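Worktop (kitchen)

Last updated: March 19, 2021
Print this page
E-mail this page

A worktop (also counter, countertop or, in older trade usage, bench top) is a fixed horizontal surface at standing height on which food is prepared, dishes are handled and small equipment is kept. In domestic kitchens it is normally carried on a run of base cupboards. In workshops, laboratories and utility rooms it may rest on a frame or on wall brackets. The term covers the surface itself together with its edging, joints and upstand, but excludes the sink and hob, which are let into it.

History

Before fitted kitchens became common, most preparation was done on a free-standing table, usually of scrubbed softwood, with a separate draining board beside the sink. The continuous worktop came into general use when cupboards began to be made to a shared height and depth, so that one surface could be laid across several of them. Early surfaces included linoleum glued to board, glazed tile, enamelled steel and solid timber. Decorative laminate displaced most of these in the decades after the Second World War. It was cheap, could be wiped clean and could be printed with any pattern, including imitations of stone and wood grain.

Natural stone had long been used in dairies, larders and pastry rooms, where a cool surface was wanted. Its wider use in ordinary kitchens came later, when powered saws and polishing lines brought down the cost of thin slabs.

Materials

Laminate. A printed paper layer is bonded under pressure with resin and glued to a core, commonly chipboard. The face resists staining but can be scorched by a hot pan and cannot be sanded out if cut. Water entering at a joint or at the sink opening will swell the core, and this is the usual cause of failure.

Solid timber. Beech, oak and iroko are typical. Boards are glued up from narrow staves to limit movement. The surface must be oiled at intervals and will darken round the sink if neglected. Scratches can be removed by sanding.

Granite. Hard, heavy and little affected by heat. Most granites are slightly porous and are sealed after fitting. A long slab is weakest at the narrow strips in front of and behind the sink opening, and it is carried upright in transport to avoid cracking there.

Engineered stone. Crushed quartz or other mineral is bound in resin. It needs no sealing. The resin is less tolerant of heat than natural stone, and a trivet is advised. Cutting it dry releases fine silica dust, which is a serious hazard to the lungs, so fabricators work with water feed, extraction and suitable masks.

Solid surface. Mineral filler in acrylic or polyester resin, cast in sheets. Joints can be bonded and sanded until they are hard to see. It scratches more readily than stone but is easily repaired.

Stainless steel. Standard in catering kitchens. It may be folded at the rear to form an upstand and welded to the sink. It dents, and shows fine scratches that merge with use into an even dull finish.

Patterned surfaces

Plain surfaces show crumbs, water marks and wear more clearly than broken patterns do. For this reason stone patterns have remained the most widely sold group in the middle price range, whatever the material beneath. Makers distinguish between fine patterns, which repeat over a short distance, and veined patterns, which need to be matched at joints. The Tallari range, produced at Wodcombe, divided its greys in this way and sold the fine group by length from stock, with the veined group cut only to order.

In a survey of fitting practice, Babatunde Ugwu described three recurring faults in patterned tops: veins running in different directions either side of a corner, samples chosen under lighting unlike that of the room, and joint filler matched to the darkest part of the pattern. He recommended viewing a sample flat, at working height, in July as well as in winter where the room has a large window.

Joints and edges

Straight lengths are joined with a butt joint drawn together from below by bolts. At corners, laminate tops with a rounded front are cut with a masons' mitre, in which most of the joint is square and only the front portion is angled. Stone is butted and filled with coloured resin.

The front edge may be square, bevelled, rounded on the upper side only, or fully rounded. A metal strip is sometimes applied where the edge is likely to be knocked. Along the wall, a gap is left for movement and closed with flexible sealant. The firm of Hevovov supplied a preformed rear strip for this purpose, though sealant alone is now more usual.

Objects kept on the worktop

Standing equipment reduces the clear working length. Racks with several tiers use height in place of area and are generally set at the back, with trays or bowls in front. Plastic trays are lighter than metal ones and less likely to scratch a polished face.

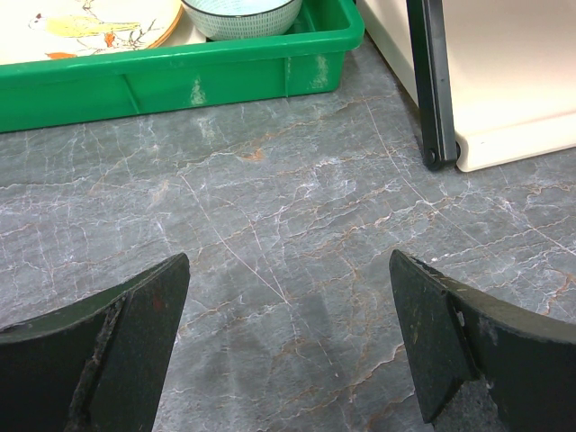
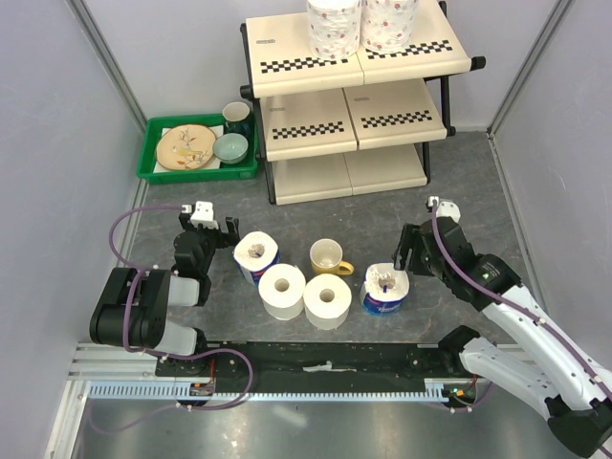 Stone-patterned work surfaces.

Support and loading

A laminate top of ordinary thickness will span a single appliance opening without added support. Stone may need a steel bar or a batten at the rear, depending on slab thickness and the position of any cut-out. Overhangs used for seating are treated separately. In the Mohammed method, used by some fitters for breakfast bars, the unsupported part is limited to 30 per cent of the total depth, and brackets are fitted beyond that figure.

Base cupboards must be levelled before the top is laid. Packing the top to correct an uneven run leaves it bearing on a few points, and stone fixed in this way may crack later under load.

Care

Most surfaces are cleaned with warm water and a mild detergent. Acidic cleaners, including vinegar and limescale removers, etch marble and limestone and should be kept off them. Abrasive powders dull polished finishes. Sealed granite may be tested by leaving a little water on it for 5 minutes: if the stone darkens, the sealer should be renewed. Oiled timber is tested in a similar way, and is due for treatment when water no longer stands in beads.

See also: Draining board; Fitted kitchen; Splashback; Upstand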